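The Last Piece

Girnham's planner can empty a dishwasher. Puzzles, it turns out the hard way, are another matter

Monday, a little after 8, and Elvira Marulanda already has three terminals open and a coffee she has forgotten. Overnight batch is done. 500 runs, same task, one jigsaw piece to put back in one gap.

She scrolls. Red, red, green, red.

"It knows where the piece is," she says. "It knows where the hole is. Then it gets close and starts dithering."

The dithering is what Girnham has been chasing since June. Their software, Varneo, sits between the camera and the motors: it takes a guess at where things are, picks a grasp, plans a path for both arms, then replans 50 times a second as the guess changes. Good for mugs. Good for drawers. With a puzzle the pose estimate jitters by a hair and the planner beleives every bit of it.

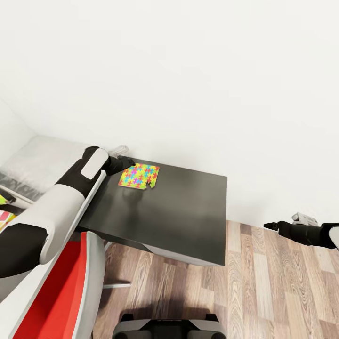

One piece to go: the puzzle task in simulation, with a loose piece beside the gap at the lower-right corner.

Meirion Morris wrote most of the replanner and is blunt about it. Too eager. Every new estimate, new plan. His fix, merged last week, makes it commit: inside the final 2 centimeters the arm stops listening to vision and goes by contact force alone. Push, feel, slide, push again.

Sum-yee Lau didn't like it. She runs perception, and turning her part off at the moment that counts felt like an insult, she says, laughing, sort of. Her own branch smooths the estimate instead and hands the planner an error bar along with it. Slower to write. Two weeks of arguing at the whiteboard, most of it over who owns the timestamp.

Both branches went in the batch. Morris's seats the piece more often. Lau's drops it less. So now there's a third branch, which does a bit of each and which nobody has named yet.

The simulator is its own headache. Friction on a glossy tabletop is a number someone typed in, and Marulanda has changed it more times then she'd like to admit. Too low and the whole puzzle skates off when a finger brushes it. Too high and everything works, which is worse.

Hardware tests wait until the numbers hold up across random lighting and table heights. Next batch is 1,048 runs. She queues it, finds the coffee. Cold. Drinks it anyway and opens the log for run 12, where the left arm went for the wrong corner.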